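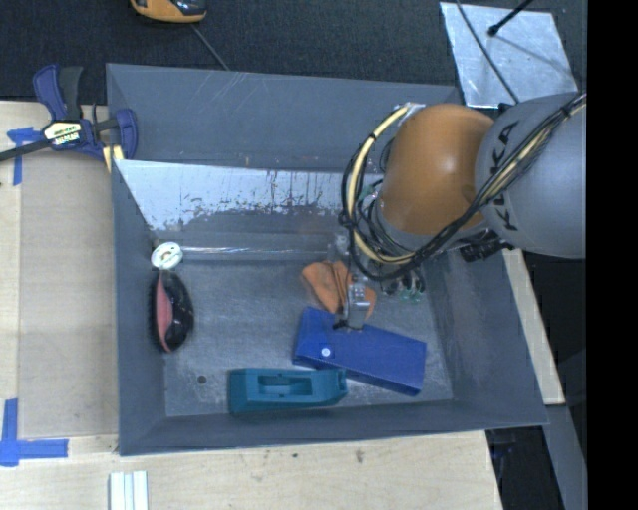 Most of the bench rules I keep for bin picking concern the bin. A pick script assumes the walls are where they were at calibration, and a few millimeters of drift will turn a clean descent into a rim strike. Rule one in my notes is therefore that the bin gets fixed to something before the arm is enabled. A bar clamp on the rim is acceptable for bench work, with blue tape on the surface beside it as a visual reference. Tape holds nothing. If the bin and the tape disagree, stop and recalibrate.

Rule two covers the hose and cable bundle. Tie it at intervals, leave a loop large enough for full wrist rotation, then jog the last joint to both limits at low speed and watch the loop the whole way. On Umness we skipped the second limit and lost a connector. The check takes 4 minutes.

Rule three is the item mix. A test set of identical boxes tells you very little. I want at least one soft item, one glossy item and one that lies flat near a wall – wall picks are where most of our faults come from. Of 357 logged attempts in August, the wall cases needed their own approach angle, and we now keep that as a separate parameter in Wistudari with a minimum clearance of 6 mm.

Spyros Dimitriou reviewed the draft and objected to my wording on speed. He wanted a fixed limit for any motion below the rim. I had written "reduced speed", and he is right that two operators will read that two ways. The number now goes on the setup sheet, and whoever changes it signs next to it.

Still open: bare metal bins. Reflections off a sloped wall give false depth readings, and I have not settled on matte paint or a second camera angle. Paint scratches off. The second angle costs cycle time. I will post the sheet once that line is filled in.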